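Drulledell Home Server Guide
Section 6: Moving in to a second-hand tower 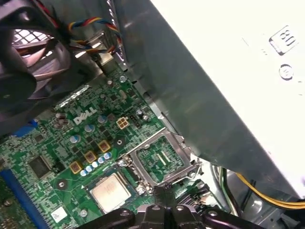 By now you have an old office desktop, a copy of Drulledell on a USB stick, and a household that has been told the photos will be "somewhere safer soon". This section gets you from there to a working server. Allow an evening. The installer claims 30 minutes, and the installer has never met your router.

Before you start

You'll need a monitor and keyboard (borrowed is fine, you'll hand them back at step 9), a network cable long enough to reach the router, and a pen. The pen is for the recovery phrase. People who type the recovery phrase into a note on the machine they're about to encrypt are well represented on the Skonton forum.

CAUTION: Installing Drulledell erases the system drive. All of it, including the folder called "sort later". Copy off anything you want before step 3.

CAUTION: If you're opening the case to add a drive, shut down, switch off at the wall and pull the power lead first. Leave the power supply itself closed. It has no parts in it for you.

Installing

1. Plug in the network cable. Wi-Fi works after set-up, in the sense that a caravan works as a house.

2. Insert the USB stick, turn the machine on and open the boot menu. On most office desktops it's F12, pressed repeatedly and with feeling. If you land in Windows, restart and press it sooner.

3. Choose Install to Disk. Check the drive size on screen against the drive you meant. Check it again.

4. Type ERASE in capitals when asked. We made this step annoying on purpose.

5. Name the server. Lower-case letters and hyphens only. You'll be typing this name for years, so go easy on the Tolkien.

6. Write down the recovery phrase. The installer will ask for two of the words back, and it does not accept "I took a photo of it".

7. When you see Ready to Restart, pull out the USB stick and press Enter. Leave the stick in and you'll be invited to install Drulledell again, which some people do.

8. Wait for the login prompt. The first start is slow. A blank screen for up to 6 minutes is normal; after that, see Troubleshooting.

9. Note the address shown above the prompt, then shut down, unplug the monitor and keyboard and put the tower where it's going to live. Good: a shelf in the study. Bad: the laundry, the carpet behind the couch, anywhere the cat has already claimed.

First login

10. Turn the server back on. From your everyday computer, open a browser and enter the address from step 9. Your browser will warn you about the certificate. It's your own server on your own network, so accept the warning this once and try not to make a habit of it.

11. Create an administrator account, then a separate ordinary account for each member of the household. Yes, including you.

12. Open Storage and choose Vida for photos or Grolar for everything else. You can run both, though not on the same folder.

NOTE: Vida builds thumbnails when it first sees your pictures. Our test library of 1,676 photos took 40 minutes on an elderly desktop. The fans may get noisy – leave it alone and shut the door.

Troubleshooting

No login prompt: restart once. If it's still blank, plug the monitor into the other video socket.

Address not found: check the cable at both ends, including the end you're sure about.

Forgotten administrator password: use the recovery phrase from step 6.

Lost recovery phrase: go back to step 1.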